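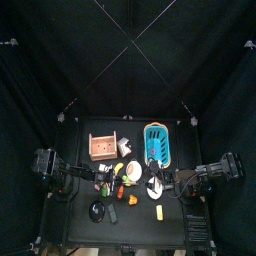

Two arms over the black table, with small objects grouped in the middle.

Datasets > Economics > Monetary policy

# Clarus Rate Statements

Posted in July by the Clarus maintainers

Clarus is a collection of central bank rate statements, each paired with the press coverage that followed it. It is meant for people studying how a change in wording is reported, and whether reporters and markets read the same sentence the same way.

## Contents

- 183 rate statements, one plain text file each
- 3,638 news and comment pieces, linked to a statement by its ID
- 1,336 hand-labelled passages in `labels.csv`

Each passage is marked `tighten`, `ease`, `hold` or `unclear`. Labels describe what the writer says the bank is doing, even where the bank did something else. Passages about fiscal policy were left out unless they also mention the policy rate.

## Fields

`statement_id` is the key used in every table. `stance` holds the label. `lag_days` is the number of days between the statement and the article, and a Friday statement covered on Monday has a lag of 3. `source_type` is either `news` or `comment`.

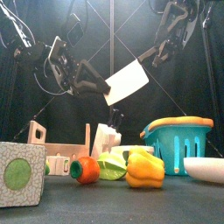

The `source_type` field is the least reliable of these. Older articles from the Lebrun archive came without section headings, so we set it by reading the first paragraph. Treat it with care before splitting the data on it.

## Labelling

Every passage was read by 2 people. Where they disagreed, a third reading settled it, and the original pair of labels is kept in `labels_raw.csv`. Most disagreements were over "confidence" and "credibility" - words that turn up on both sides of the argument about raising rates.

## Known problems

- Some statements were revised after release. We keep the first version only.
- Comment pieces lean heavily towards rate rises. There is much less on cuts.
- The Kisico files have broken quotation marks in the older years.

## Loading

Run `groradura load clarus` from the project folder, or open the CSV files directly. Groradura expects UTF-8 and will stop on the Kisico files unless you pass `--lenient`.

Corrections are welcome through the issue tracker. Please give the `statement_id`.

Contact | Licence | Back to top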